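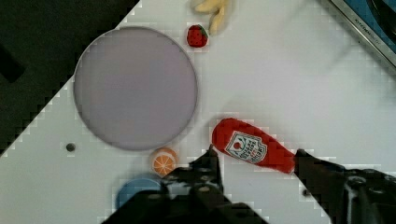
Gosach Play Kitchen Set: Data Card

Version 2, Friday, October 2, 2026
Maintained by Dagmar Kadlec and Natalia Robles

Summary

Gosach is a reference collection of toy kitchen items and the notes that go with them. It covers play food, tableware, cookware and one toy toaster oven. The item list was started in July by Ľubica Murín as a plain text file and moved to the present layout when the Flamcombe shelf was merged into it. The full record holds 2420 entries, each one tying an item to a place on the table.

What is in the set

Play food: banana, strawberry, orange slice, ketchup.
Tableware: large plate, small bowl, measuring cup.
Cookware: colander, two pots, spatula.
Appliance: toy toaster oven with a glass door.

Item names are kept short and lowercase in the files. Use the name in the list even if the toy could pass for something else. The measuring cup was entered as "mug" in the first version, and both names still resolve to the same entry.

Standard layout

The plate goes at the far side of the table and the fruit to the right of it. The bowl goes below the plate, with the orange slice against it. The colander and the cup share the middle. Pots stay on the left and the toaster oven on the right.

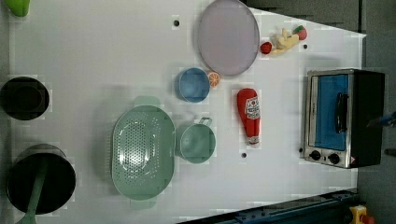

Fig. 2. Standard layout from above, with the colander and cup in the middle and the toaster oven at right.

Positions are relative. An item is "right of plate" if most of it lies past the rim on that side, and "on plate" only if it rests fully inside the rim. Touching the rim from outside is recorded as "right of plate", "left of plate" or "below plate" - there is no separate value for contact.

Color fields

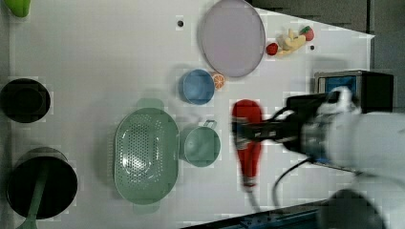

Colors are written with one plain word and at most one modifier. Verna Achterberg went through the list and removed trade names and anything that depended on the room lights. Green needs the modifier most often. The colander and the cup beside it are both sage green and take the value "pale green", while the handle on the larger pot is entered as "green" alone. Black cookware takes no modifier. The plate is "lavender", and entries reading "mauve" or "purple" are mapped to it on load.

File layout

items.csv - one row per item: name, group, color, size class
layout.csv - one row per entry: item, position, neighbor
aliases.csv - old names and the current name for each
notes.txt - free text, not parsed

Size class is small, medium or large, judged against the plate, the only item always entered as large. The bowl is small. The orange slice and the strawberries are also small, and a position for them should name a neighbor wherever possible.
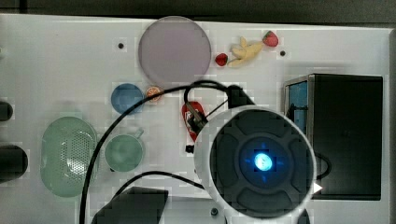
If two neighbors are equally close, give the one that comes first in items.csv. Leave the field blank for anything with no neighbor within a plate's width.

Known problems

33 entries have a blank position. They came from the Vedberg sheets, where the column was cut off on export, and have not been filled in.
The two pots share one name in version 1. Check size class before joining on name.
Accented letters in notes.txt need UTF-8.

Corrections

Send corrections to Drahomíra Šimek with the row number and the old and new values. Changes to item names also need a line in aliases.csv. The Bonsu loader reads that file first and stops on a name it cannot find.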